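3.2 Arbeitsfläche, Behälter und Material

Die Frage, wie kleinteiliges Restmaterial auf einer Fläche zusammengeführt wird, ist in der Literatur zur häuslichen Ordnung meist am Boden behandelt worden. Tischflächen kommen dort kaum vor. Hegyi behandelt das Kehren auf Arbeitshöhe nur in einem Nebenabsatz, Varnden gar nicht. Für unsere Zwecke war das zu wenig. Auf einem Tisch fehlt die Wand als Anschlag, das Gut kann über die Kante gehen, und der Behälter steht auf derselben Ebene wie das, was hinein soll. Daraus ergeben sich andere Wege für die Schaufel als beim Bodenkehren.

Wir haben die Anordnung deshalb einfach gehalten. Unterlage aus Papier, braun, glatt ausgelegt auf weißem Grund. Zwei Kästen, links und rechts, jeweils mit schwarzem Müllbeutel ausgekleidet. Dazwischen freie Fläche. Eine feste Markierung für die Startlage der Teile gab es nicht - die Teile wurden ausgestreut, nicht gelegt. Der Beutel sollte über den Rand fallen, damit er beim Entleeren mit einem Griff abgezogen werden kann. In der Vorstudie Nirno waren die Beutel noch straff gespannt und mit Klebeband fixiert worden; das hat sich nicht bewährt, das Klebeband löste sich beim Wechsel und blieb am Papier hängen. Seitdem lose.

Die lose Auskleidung hat allerdings eigene Folgen. Falten am Rand bilden kleine Taschen. Leichte Teile bleiben darin liegen, sichtbar im Kasten, aber nicht am Boden des Kastens. Für die Auswertung zählt ein Teil als abgelegt, sobald es innerhalb des Randes ruht, auch wenn es auf einer Falte liegt. Auf dem Rand selbst: nicht abgelegt. Diese Festlegung wurde von Lilla Barta vorgeschlagen und nach der ersten Durchsicht im Januar beibehalten. Grenzfälle haben beide Autorinnen einzeln beurteilt und danach abgeglichen.

Zum Material. Zwei Gruppen wurden verwendet, Steine und Schwammstücke. Steine in hellen bis orangebraunen Tönen, rundlich oder kantig. Schwammstücke gelb, unregelmässig zugeschnitten, zum Teil mit Kerben. Beide Gruppen sind im Haushalt als Abfall denkbar (Blumentopf, Spüle), ohne dass Gerüche oder Feuchtigkeit die Arbeit stören. Küchenreste im engeren Sinn wurden früh verworfen. Kaffeesatz färbt das Papier, Schalen trocknen und ändern über den Tag ihr Verhalten.

Der Kontrast zwischen den Gruppen war gewollt. Ein Stein rollt oder rutscht, je nach Form, und hat genug Gewicht, um beim Kippen der Schaufel von allein abzugehen. Schwamm rollt nicht. Er schiebt sich vor der Lippe her, richtet sich auf, kippt darüber oder bleibt stehen. Kantige Steine liegen dazwischen: sie rutschen auf einer Fläche und drehen dann über eine Ecke weg. Wir sprechen im Folgenden von rollendem, kippendem und schiebendem Gut, im Bewusstsein, dass einzelne Teile die Gruppe wechseln können.

3.3 Schaufel und Ablage

Verwendet wurde eine handelsübliche Kehrschaufel aus Kunststoff, blassrosa, mit breiter flacher Lippe. Die Breite der Lippe ist hier wichtiger als das Volumen. Eine schmale Lippe muss genauer angesetzt werden und drängt runde Teile seitlich ab. Eine breite nimmt mehr mit, stößt dafür am Kastenrand an oder zieht den Beutel mit hinein. Das Modell aus der Perkgate-Reihe hatte eine hochgezogene Kante an der Vorderseite und wurde nach 2 Durchgängen ersetzt.

Das Abkippen geschieht über dem Kasten mit nach unten geneigter Lippe. Wie steil, blieb frei. Zu flach, und Schwamm bleibt auf der Schaufel oder lehnt an ihr, obwohl er schon im Kasten ist. Zu steil, und Steine springen vom Beutelboden zurück gegen die Wand. Abb. 4 gibt einen Zwischenstand wieder, bei dem im rechten Kasten vier Teile liegen, zwei Steine und zwei Schwammstücke, davon eines teils auf der Schaufel. Auf dem Papier drei weitere. Der linke Kasten leer, soweit einsehbar.

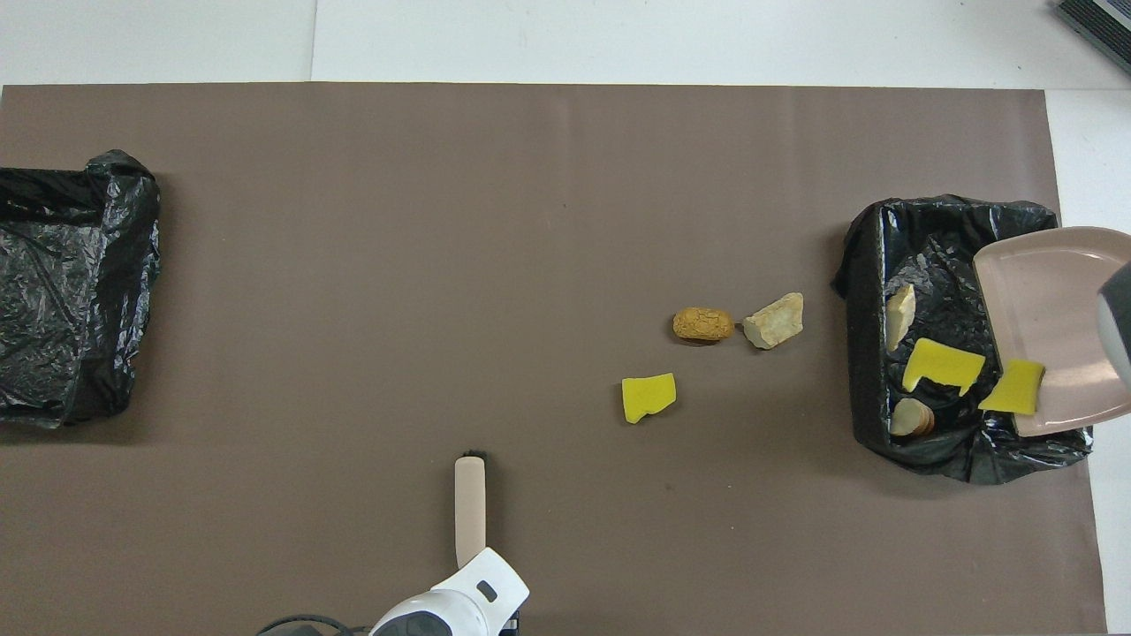

Abb. 4: Zwischenstand, Teile auf der Papierunterlage und im rechten Kasten. Schaufel zum Beutel geneigt.

Für die Kodierung ist ein solcher Stand unangenehm. Das aufliegende Schwammstück ist weder eindeutig abgelegt noch eindeutig auf der Schaufel. Wir haben dafür die Kategorie "in Kontakt" eingeführt und erst nach dem Zurückziehen der Schaufel endgültig entschieden. In der ersten Fassung des Kodierbogens fehlte diese Kategorie, die betroffenen Durchgänge wurden von Kinga Takács nachkodiert (Stand 2023-07-22).

Auch das Restgut auf der Fläche wurde erfasst, und zwar nach Lage zueinander. Liegen Teile dicht beieinander, bietet sich ein gemeinsamer Zug an. Dabei ist die Mischung entscheidend - ein Stein hinter einem Schwammstück schiebt dieses mit, umgekehrt kaum. Ob man zuerst das schwere oder zuerst das leichte Teil angeht, ist also keine reine Geschmacksfrage. Bei Hegyi findet sich dazu die Empfehlung, immer vom Rand zur Mitte zu arbeiten. Für zwei Kästen an den Seiten passt das nicht, hier führt der kürzere Weg nach aussen.

Insgesamt gingen 20 Durchgänge in die Auswertung ein. Vor jedem Durchgang wurde das Papier auf Wellen geprüft und bei Bedarf neu ausgelegt. Wellen wirken wie kleine Schwellen, vor allem für Schwamm. Krümel vom Zuschneiden der Schwammstücke wurden abgewischt und nicht als Teile gewertet. Die Beutel wurden nur gewechselt, wenn sie eingerissen waren; ein bereits zerknitterter Beutel verhält sich anders als ein frischer, was wir nicht kontrolliert haben und in Abschnit 5 nochmal aufgreifen.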